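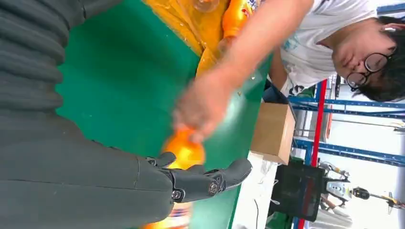
Orange bottle handover at the green table, from the wrist cam.

Blog > Workshop notes > Money

Next year's hand budget, first go

Quick one, it's 11 pm and the spreadsheet is due in the morning. Writing it out here first because the spreadsheet has nowhere to put the arguing.

So. We have one arm, one hand, and a list of things we want that's longer than the money. Same as every June. The difference this year is that handovers are the main job, person to robot and back again, and handovers eat parts in a way that plain pick and place never did. When the robot picks a bottle off a table the table doesn't move. A person moves. They come in fast, they come in from the side, they hang on too long or let go early. Fingers get knocked. Cables get tugged. I didn't budget for any of that last time and it showed.

What I got wrong last year

Spent nearly all of it on the hand and left next to nothing for keeping the hand going. Classic. I had one line that said "consumables" and I'd put tape and zip ties in it, in my head anyway. No finger links. No spare screws for the knuckles, which are exposed and which back themselves out if you don't check them. No spare cable. Then we had a dead finger and a wait for the part, and the arm just sat there with everyone walking past it.

The wait was 3 weeks. Not a long time in the scheme of things but it was the 3 weeks before a demo.

Second thing, shipping. I budgeted it as if everything came in one box. It came in lots of boxes, from different people, each with its own freight and its own customs form. Should have batched the orders. Will batch the orders.

Third thing, props. Laugh if you want. Bottles, cups, trays, cardboard boxes, all bought on someone's own card in dribs and drabs and claimed back months later if at all. They need a line. Doesn't have to be big.

The hand question

This is the real decision so I'll go through it properly.

Option one is keep the current hand and buy spares for it. Raltia will sell us a finger kit, links and screws and the little return springs, for $435 before GST. I rang twice to make sure that was the whole kit and not per finger. Whole kit. At that price I want two of them on the shelf and I don't think anyone will fight me on it.

Option two is a second hand, the same model. Ivico had quoted $3,297 for one they'd had out as a demo unit, checked over, short warranty. Tempting!! Two identical hands means you can swap one off and keep going while the other is in bits on the bench. Also means every part you buy fits both. But it's a demo unit, and I know what our demo units look like after a year of strangers shaking hands with them.

Option three is the fancy one. Touch sensing in the fingertips, so you'd know when the person has let go insted of guessing from the motor current. For handovers that's the feature, that's the thing you'd really like to have. Price is silly. It's more than the whole line I've got, and you also need their controller box, and the controller box wants its own power supply, and the software licence comes round every year whether you used it or not. I asked Nemik for a loan unit and got a maybe, and a form.

Where I've landed, tonight at least: option two plus one of the finger kits, and keep pestering Nemik. Motor current is a rough way to tell when somebody's let go of a bottle, but we've got it working well enough to collect with, and a second hand buys us hours. Hours are what we're short of.

Ask me again in the morning.

Sleeve

Small line but I'm putting it in. The padded sleeve on the arm. People lean in when they're doing a handover, right in over the table, head down, looking at the bottle and the fingers and nothing else. Everyone does it. I do it. You can say stay back as often as you like. Padding is cheap next to the alternative, and it has to come off for washing, so we need a spare to put on while the other one's in the wash. Enriquez can sew one up from the old pattern, they did the covers for the trolleys and those have held up great.

Question for Enriquez: can the new one come down a bit further toward the wrist without fouling the joint? Bare forearm gets scuffed. Haven't asked yet. Must ask.

Table stuff

Cups, bottles, trays. The rule I want is that anything going in the robot's hand gets bought in a batch, all the same, with extras put away in the cupboard and labelled. We had a bottle style discontinued on us halfway through a set and then half the recordings had one shape of neck and half had another. Doesn't sound like much. Took me ages to sort out afterwards.

Bright colours if possible. Easy to find in the footage later, easy to find under the bench as well.

Glass: I would like to stop using glass. I've said this before. Not going to win it this year, so there's a dustpan in the budget.

Also towels. Also a tray with a proper lip on it. If you've got drinks on a table with a robot then sooner or later you've got drink on the table, near connectors, and I would sooner buy a better tray than a connector.

Cables

Every year I say this. There's always one thin cable lying loose in a curve where a foot can find it. Buy the floor covers. Buy the stick-down clips, the good ones, not the ones that let go in summer. This is the least exciting line in the sheet and probably the best value in it.

Also a spare of every cable that runs to the hand. Every. One. Made up, tested, in a bag with a tag on it.

Time, which isn't on the sheet and should be

I keep pretending that people are free. Handovers need a person on the other side of the table the whole time. You can't leave it running over lunch. Last round we did almost 120 handovers on a good day and whoever was on the bottle was cooked by the end of it, sore shoulder, staring into space. Swap people over more often. That means more people trained up, that means somebody doing the training, and none of it has a dollar figure next to it, so it just vanishes when the sheet goes upstairs.

I'm going to put it in this year as a line with hours and a rate. If they cross it out then at least they had to cross it out.

What's not in

- New arm. Ours is fine. It's old but it's fine.
- Bigger table. Would love it. No floor to put it on unless the shelving moves, and the shelving isn't moving.
- Better wrist camera. Hmm. The motion blur is a pain, fast hands go to mush. But more light is cheaper than more camera so I'm trying lights first. Couple of panels, mounted high, and something done about the glare off shiny plastic. If that doesn't help the camera goes on the list for next January, when we get the mid year top up. If we get it.
- Anything with a subscription. Done with subscriptions.

Order of buying, if the money comes in bits

It always comes in bits. So:

1. Finger kit
2. Cables and floor covers
3. Sleeve
4. Second hand
5. Lights
6. Props batch

I know the hand is fourth. It's the biggest one and if I put it first then everything under it gets pushed to "later in the year" and later in the year is never. Spares first. Learned that the hard way, see above.

One worry. Ivico won't hold the demo unit forever. They said end of the month and then went a bit vague. If it goes, the fallback is two finger kits and put the rest toward the fingertip thing, and see how far it gets us. Not very far I reckon.

Right. Still need to work out GST on the freight, and whether a sewn sleeve counts as equipment or as safety gear (different bucket, and the safety bucket has more in it, so fingers crossed). Going to bed after that. Will post the final numbers once it's been thorugh the meeting.

Comments

tinsnips
Put the sleeve under safety. We did and it went straight through, no questions. Ours was for a much smaller arm though.

benchrat_oz
Ask Ivico how many hours are on that demo unit and get it in writing. Ours looked mint and the tendons were stuffed. Otherwise the order looks right to me, spares first every time.

author
Good call, emailing them now. Didn't think to ask about hours.

mallee
Did you look at the lights that clip to shelving uprights? Saved us drilling anything. Glare got worse before it got better, had to bounce them off the wall.

quietgear
The people line always gets crossed out. Put it in anyway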